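Puffer jacket

A puffer jacket, also called a quilted jacket or padded jacket, is an outer garment in which a layer of loose or sheet insulation is held between a shell and a lining by lines of stitching. The stitching divides the garment into raised sections, known as baffles or channels, and keeps the filling from sinking toward the hem.

Construction

The shell is usually a closely woven nylon or polyester, often with a slight sheen. In a stitched-through jacket the shell and lining are sewn directly together at each seam, leaving little insulation along the line itself. Box-wall construction places a strip of fabric between the two layers and avoids this cold spot, but adds weight and cost. Horizontal channels are the most common layout. Vertical, diagonal and chevron layouts also occur, sometimes on the same garment.

Filling is either down or a synthetic fiber. Down is lighter for a given warmth and packs smaller; synthetic fill keeps more of its loft when damp and dries faster. Sheet filling, cut to the shape of each panel, does not shift and allows wider channels.

Neckline

Most puffer jackets have a stand collar or a hood. The collarless form, with a plain round neckline, was first made as a liner for wear under a coat and later sold as a jacket in its own right. The Vullel pattern, a collarless cut with a full-length front zipper, is typical of the type. A contrasting lining is common and shows at the neck when the jacket is laid out or hung.

Folding and storage

Long-term compression reduces loft, and manufacturers generally advise hanging the garment or folding it loosely. The flat fold is done on a bed or large table. The jacket is zipped, laid face up with the sleeves extended, and pressed lightly from the hem toward the neck so that air escapes through the opening. The sleeves are then crossed over the front, the sides brought in, and the body folded in half — or in thirds for a shallow drawer. The Catterall fold differs in that the hem is turned up first to form a pocket, into which the rest of the jacket is tucked.

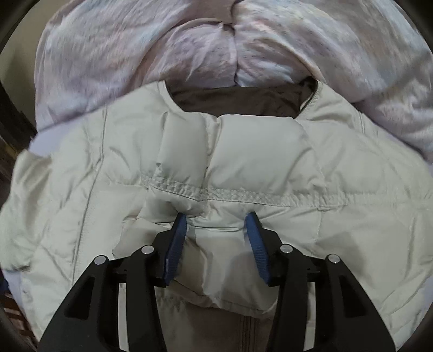
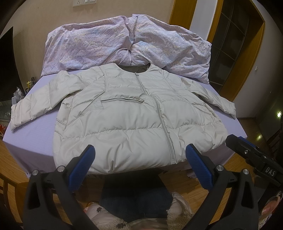 Rolling gives a smaller bundle but leaves creases across the channels. These normally fall out after the jacket has hung overnight.

Care

Zippers are closed and pockets emptied before washing. A front-loading machine is preferred, on a gentle cycle with little detergent. Down jackets are tumble dried on low heat, with 2 clean tennis balls in the drum to break up clumps, until no damp lumps can be felt in the channels. Fabric softener is avoided, as it coats the filling and reduces loft.

See also

Quilting
Down feather
Gilet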